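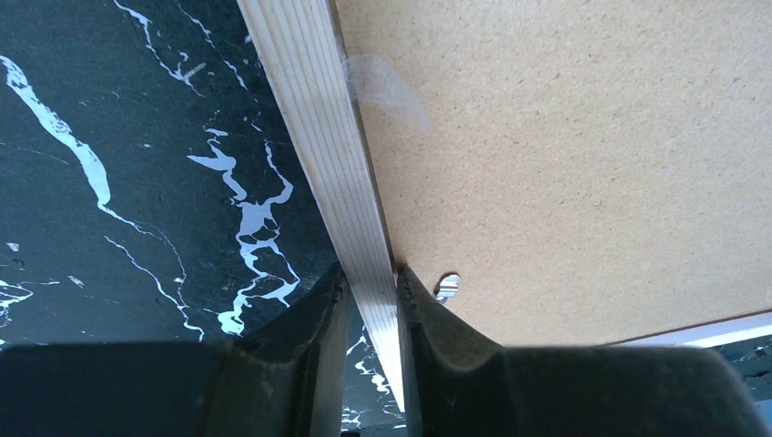

ロボットが入ったら私の持ち場はどうなるんですか、という質問が、導入の説明をした日にいちばん最初に出ました。わりと強めの声でした。私はそのとき「まだ決まってません」と答えてしまって、部屋の空気がすーっと冷えたのを覚えています。いや、本当に決まってなかったんですけどね。決まってない状態で人を集めちゃダメでした。

というわけで今回は、額と小さめの木工品を作っているHaslamの工房で、板まわりの作業をアームに渡したときの手順をまとめておきます。機種の選び方やプログラムの話はほとんど出てきません。人の側の段取りの話です。うちは小さい工房なので、大きい工場の人には物足りないかも。

始める前に用意するもの

・作業の一覧表(紙でOK、むしろ紙がおすすめ)
・実際に流れている品物をいくつか。きれいな見本は使わない
・ストップウォッチ
・その作業をふだんやっている人の時間。半日は確保してください
・お茶とお菓子(わりと真面目に書いてます)

手順1 作業を「手の動き」までばらす

うちの一覧表には最初「裏板仕上げ」と一行だけ書いてありました。これをそのままロボットの担当者に渡すと、ほぼ確実にもめます。書いた人の頭の中には十個くらいの動きが入っているのに、読む人には一個にしか見えないので。

隣に座って、手を見ながら書き出していくとこんな感じになりました。

板を台に置く。向きを見る。細い棒を板のふちに沿わせる。すき間を指でなぞる。テープで仮どめする。金具を見る。金具を爪でちょんと押す。粉を払う。次の人のほうへ滑らせる。

この「爪でちょんと押す」、本人はやっている自覚がまったくなかったんです! 聞いたら「え、押してます? あ、押してますね」って。ぐらついている金具はこれで見つけていたわけで、一覧表のどこにもない検査がひとつ隠れていたことになります。こういうのを拾うのが手順1の目的です。

手順2 渡す・残す・迷う、の三色で塗る

書き出した動きに色をつけます。うちは渡すのが青、残すのが赤、迷うのが黄色。塗るのは必ず、その作業をやっている本人にお願いしてください。私は最初に自分で塗って持っていって、見事に全部塗り直されました。

意外だったのは、青がけっこう多かったこと。細い棒をつまんで板のふちに合わせる動きなんて、職人技だから絶対に赤だろうと思っていたら、迷わず青でした。理由を聞いたら「親指の付け根が痛い」。はい、そうですよね……。Haslamではこの作業を一日に300枚やっていたんです。続けている人の手のことを、私はちゃんと考えたことがありませんでした。

逆に、粉を払うのは赤。払いながら板の表面を斜めから見ていて、そこでキズを見つけるのだそうです。

手順3 台の上を片づける(つもりで、いろいろ気づく)

人はものが少々ずれていても手が勝手に合わせてくれますが、アームの指先はこちらが思うよりずっと正直です。手首のカメラの絵を一緒に見ていくと、確認したいことがいろいろ出てきます。うちで見たのはこのへんです。

まず台の色と模様。冒頭の一枚みたいに黒っぽい石の台だと、淡い色の木はくっきり見えてありがたいんですが、白い筋のほうもけっこう目立ちます。白くて細長いもの同士を機械が取り違えないか、筋の多いところと少ないところの両方に置いて試してください。私は無地のシートを敷く案を出して、「滑りが悪くなるから嫌」と却下されました。今も石のままです。

次にテープ。透明なテープはしわが寄ると白っぽく光ります。人なら「あ、テープね」で終わるところですが、光り方で見え方が変わるので、貼ったものと貼っていないものを必ず両方試すこと。

それから金具。穴の中に入った銀色の小さい金具は、指が近づくときにぶつけやすい場所です。棒をつまむ位置と金具までの距離を、品番ごとに書いておきます。うちで苦労したのは品番3715で、棒の長さが400ミリのものと410ミリのものが同じ箱に混ざっていました。これ、人がやっていた頃は誰も困っていなかったんですよ。持った瞬間にわかるらしくて。アームに渡すと決めてから箱を二つに分けて、ふたに大きく数字を書きました。

手順4 最初の二週間は、並んでやる

いきなり切り替えないでください。うちではアームの隣に、元の担当の人が座る席をそのまま残しました。役目は二つだけ。変だと思ったら止める。止めた理由をひとこと書く。

書く欄は本当に小さくていいです。「なんか浮いてる」「音が嫌」、これで十分。「音が嫌」を追いかけてみたら、棒のささくれが指先にこすれている音だったことがありました。几帳面な記入用紙を作ると、みんな書かなくなります(作りました。書いてもらえませんでした)。

ここで大事なのが、止めても怒られないと最初に言っておくこと。そして実際に怒らないこと。初日の午前中、赤いボタンの前で手が宙に浮いたまま、押せずに固まっている人を見ました。そりゃ怖いですよね。なので午後は、まず全員に一回ずつ、用もないのに押してもらいました。これはやってよかったです。

手順5 空いた時間の使い道を、先に決める

冒頭の質問に戻ります。ここを後回しにしたのが私の失敗でした。

記録と段取りの表はGrinuraというソフトに入れているんですが、そこに「空いた時間」という欄を作って、本人に書いてもらうことにしました。出てきたのは、角の仕上げをもっとやりたい、材料の受け入れを覚えたい、四時に帰りたい。三つ目も立派な希望なので、そのまま工場長に持っていきました。全部がすぐに通ったわけではありません。四時に帰る件は、今のところ週の半分だけです。

それと、止める役の仕事にはちゃんと名前と手当をつけてください。うちは六月になってやっとつきました。遅かったと思います。それまでは「座って見てるだけでしょ」と言われることがあって、言われたほうはかなりこたえていたようです。見ているだけでどれだけ疲れるか、一時間やってみるとわかります。私は三十分で目がしょぼしょぼになりました。

よくあるつまずき

・黄色のまま進めてしまう
迷っている作業は、とりあえず人に残します。あとから青に変えるのは簡単ですが、一度渡したものを戻してもらうのは、機械の側も人の側も面倒です。

・見本だけきれい
試すときに新品のまっすぐな材料ばかり使うと、本番でこけます。Carkcombeの倉庫に少し反った材料が残っていたので、わざわざ取り寄せて練習用にしました。これは今でも使っています。

・静かになりすぎる
これは予想していませんでした。作業が減ると、隣同士のおしゃべりも減るんです。向かい合わせだった席がアームを挟む形になってしまったので、あとで席を斜めに動かしました。アームの置き場所を決めるときは、安全柵や電源と一緒に、誰と誰の顔が見えるかも図に描いておくといいですよ。

うちの今の状態

棒を合わせるところまではアーム、金具を押して確かめるところからは人、という分け方で落ち着いています。例の「ちょんと押す」は正式に一覧表に載りました。名前もそのまま「ちょん押し」です。Hallulvilleの工房から見学に来た人たちが、表を見てしばらく首をかしげていました。

次は梱包の段ボールを同じやり方でばらしてみる予定で、今は手順1の途中です。すでに、テープを切る前に箱を一回ひっくり返すという謎の動きが見つかっています。理由はまだ聞けていないので、わかったら追記しますね。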